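Alliances and Collective Defense
Handout 4: Disputes between allies at sea

Reading for this unit: chapters 5 and 6 of the course reader, plus the Keltbridge case file. Bring the case file to class. We will work from the map on its second page.

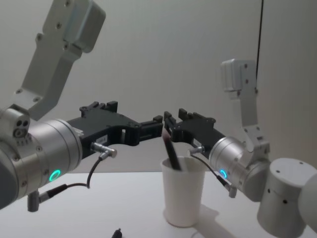
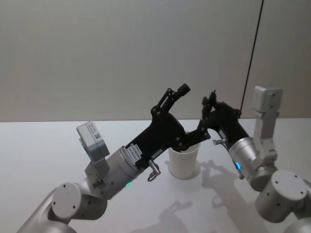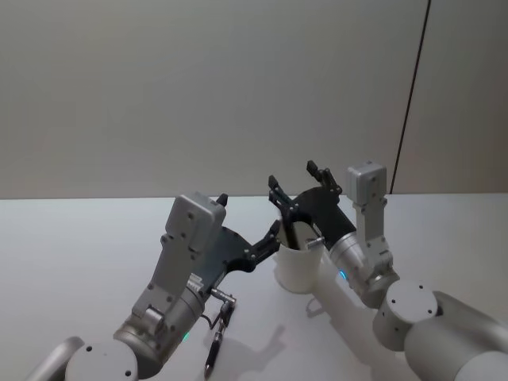
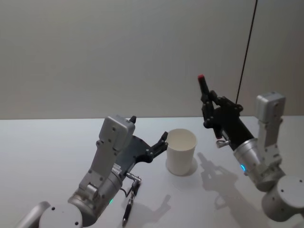 1. The basic problem

A defense alliance is a promise about outsiders. Each member agrees to treat an armed attack on one as a matter for all. The treaty text usually says a good deal about attacks from outside and very little about quarrels between members. Most alliances leave those quarrels to ordinary diplomacy, with a general clause asking members to settle disputes by peaceful means.

This works well enough for trade and fishing. It works less well when two members send warships to the same stretch of water for different reasons. Both fleets use the same signals and often the same training manuals, and each may believe it is acting under a valid mandate.

2. Terms

Mandate: the written authority for a mission. It says who may do what, where, and for how long.

Rules of engagement: orders that tell a commander when force or the threat of force is allowed. They are normally classified, and each country may add its own limits. These added limits are called caveats.

Hailing: contacting another ship by radio to ask its name, cargo and destination.

Boarding: sending a team onto another ship. On the high seas this generally needs the consent of the flag state unless an exception applies. A Security Council resolution can provide one.

Flag state: the country where a ship is registered. The owner may be somewhere else entirely.

3. The Keltbridge case

The case file covers a standoff off the port of Keltbridge between two members of the same alliance, called State A and State B in the file. State A had a frigate assigned to an alliance patrol. State B had 2 escorts traveling with the cargo ship Stivero, which was carrying goods to a country under an arms embargo.

The frigate hailed the Stivero and asked to inspect it. The escorts answered instead and said the cargo was medical. The frigate repeated its request and closed the distance. One escort then switched on its fire-control radar for a short time. State A called this a hostile act. State B said the radar was in a routine test and that the frigate had come too close first.

Note three points for discussion:

The patrol mandate covered monitoring and hailing. It did not mention inspection. State A argued that inspection followed from the embargo itself.

State B was not part of the patrol but had voted for it.

The embargo was enforced by a separate mission under another organization, with its own headquarters at Londiso. The two missions shared ship-tracking data only on request.

4. What the alliance did

The alliance opened a technical inquiry. Military staff collected radar logs, radio recordings and position data from both sides. The final report ran to 254 pages, most of it annexes, and was not published. A summary went to all members.

The summary gave an agreed timeline and left the question of blame alone. State A found this unsatisfactory and withdrew its frigate from the patrol. It returned 12 months later, after the mandate had been rewritten to say who decides on a request for inspection.

Students often ask why the inquiry stopped short. Alliance decisions are made by consensus, so State B had to agree to anything published in the name of all members. A finding against it was never likely. The Verbruggen article in the reader takes a harder view and says that an inquiry which cannot name a responsible party should not be opened at all. I think this goes too far – the agreed timeline did end the argument over distances – but read it and decide for yourselves.

5. The embargo log

The Londiso mission logged 1,081 hailings in the period covered by the file. Very few led to a boarding. Keep this in mind when reading press accounts, which tend to begin and end with the standoff.

6. Preparation for the seminar

Write one page on either question.

(a) Should an alliance patrol be allowed to inspect a ship escorted by a member state?

(b) Would a majority vote on inquiry findings strengthen the alliance or weaken it?

Use the case file and at least one chapter from the reader. Papers are due at the start of the seminar. Late papers will be read but not marked.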